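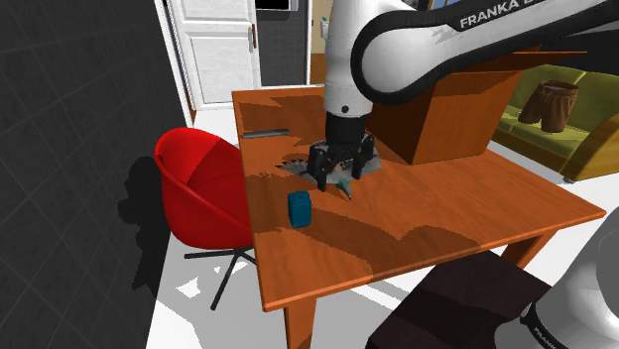 Section 3: Filing Your First Claim Letter

By now your Ollau account is open and your receipts are in it. Great! This is the part most people come for: turning a damaged sweater, a missing button or a suit that came back two sizes smaller into a clear letter the shop can act on.

Set aside a quiet half hour. You can stop at any step and Ollau will keep your draft.

Before you start

Have these within reach:
The claim ticket or receipt from the cleaner
Proof of what you paid for the item, if you still have it
The care label (leave it sewn in)
The name of whoever you spoke to at the counter

Starting a claim

1. From the home screen, choose New Claim, then Garment or Household Item. Curtains, rugs and comforters go under Household Item, even when they were cleaned by weight.

2. Type the ticket number exactly as printed, including any leading zeros. If the ticket shows a store number and an order number separated by a slash, enter the order number only. On a ticket reading 12/567, you would enter 567.

3. Pick the business from the list. If yours isn't there, tap Add a Business and fill in the street address. Chains such as Drevo Cleaners have an entry for each store, so check the address before you move on.

Note: A drop-off counter and the plant that did the work may be separate companies. Address the claim to the one named on your ticket. You can add the other under Also Involved.

4. Describe the problem in the box marked What Happened. Short and plain works beautifully here! "The lining is torn at the left armhole. It was whole when I dropped the coat off" tells the reader everything.

5. Enter the purchase price and the month you bought the item. A month and year is plenty — August of last year, say — and Ollau will work out the age for you.

6. Choose what you are asking for: Repair, Repeat Cleaning, Refund of Charge or Replacement Value. You may choose a first choice and a fallback. We love the fallback. It gives the shop an easy way to say yes.

CAUTION: Do not send the garment away for repair until the shop has answered or the reply date has passed. Once it has been altered, the original damage is very hard to show.

Adding your evidence

7. Tap Attach and add your receipt, the ticket and up to three pictures of the damage. Lay the item flat near a window and take one picture of the whole thing, then move in close.

8. Drag the attachments into the order you want. They will be lettered A, B, C in the finished letter, and you can refer to them that way in your text.

Note: Files over the size limit are shrunk automatically. Open the preview and make sure the print on the receipt is still readable.

Setting the reply date

9. Choose a date for the shop to answer by. The default is two weeks, and we suggest leaving it alone unless you need the item for an event.

10. Press Preview. Read the letter out loud once. You'll catch a wrong date that way faster than any spell checker will.

11. Press Send, or Print if you plan to mail it. Printed letters have a signature line at the bottom. Keep a signed copy.

If the shop offers a credit

Some shops will offer store credit in place of money. Enter the offer under Replies and leave the status at Open while you think it over. Marking it Accepted closes the claim, and a closed claim can't be edited — you would have to start a new one.

For claims that stay unanswered past the reply date, go to Section 4, Second Letters. The Deston and Siddiqui sample letters are there too, both with the notes left in the margins.

Section revised 16 Sep 2025 by Rigoberto Huerta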